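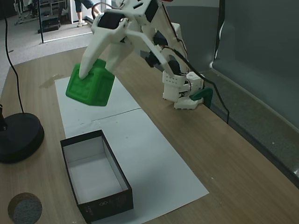 Trying out gripper fingers on a small arm

I've been swapping fingers on our little printed arm since October, and people keep asking me which ones to print. So I've put my notes in one place. Most of this is for the kitchen-table builder with a hobby arm, a handful of servos and a patient household (mine is fairly patient, except on Friday evenings when Hugo wants the table back!).

Mismatched fingers are fine

I spent ages trying to get two identical fingers to close dead straight, and I wish I'd given up sooner. The pair I like best is one long tapered finger and one short wide one. The wide one gives the block something to lean on and the long one can reach down into a gap. Print the long one with a rounded tip, as a square tip catches on everything, including the rim of whatever box you're aiming for.

If you only have time for one new part, make it the short wide finger.

Pick a test object and stick with it

Mine is a chunky green block with raised panels and rounded edges. It's a bit of a pig to hold, and I love it for that. Smooth cubes flatter a bad gripper. Try each pair of fingers on the flat of a panel, then across an edge, then with the block turned at an angle. Don't change the fingers and the object on the same evening or you'll have no idea what you've learnt.

It's fine if the block tilts in the grip, by the way. I only call it a failure if it drops or misses the box.

Put paper down

Two sheets of white paper laid end to end make a good working mat. You can pencil your start positions straight on to them, and when they get grubby you bin them. Tape the corners underneath where the fingers can't find it. Ludivine Brunet uses the back of old wallpaper, which lies flatter once you've ironed it, but I can't be bothered.

For the target I use a box with the lid off. Dark outside and pale inside is handy, because you can see from across the room whether the block has gone in. Start with the box close to the pick-up spot and move it away a hand's width at a time.

Cables

Run them along the links and leave a loop at every joint. Then move each joint to both ends of its travel by hand, power off, and watch the loops. If one goes tight, let out more. After that take the lot away over the back of the table, well clear of the side you're working on. I used to bring mine out at the front and caught them with my sleeve more often than I'd like to admit.

Small cable ties, not done up hard. Margaux swears by strips of hook-and-loop, and for an arm you're forever taking apart she's probably right.

The Flurine against the Kawaguchi

These are the two controller boards I've had on loan from Rochelle Paewai. The Flurine was up and running before my tea went cold, and its closing speed can be changed while the arm is moving, so you can creep up on a grip. The Kawaguchi took me most of an evening and the manual is dreadful. Once it was set up, though, it held position better, and the fingers didn't buzz when they were squeezing something.

I ran the Flurine for 3,000 grips and the Kawaguchi for about 4,000, spread over a good few weeks. Both are still going. For a first arm I'd have the Flurine. If you already know what you're doing and the buzzing drives you mad, get the other one.

Odds and ends

Check the finger screws every 6 sessions. They do work loose.

A scrap of rubber glove stretched over the fingertip is a decent grip pad and costs nothing. Change it when it goes shiny.

Close slowly, pause, then lift. Leaving out the pause cost me three broken fingers.

Amos Tillman in Clistley prints his fingers lying on their side and says they last longer. I've got a pair on the printer tonight, so I'll add a note under this once I've used them for a while.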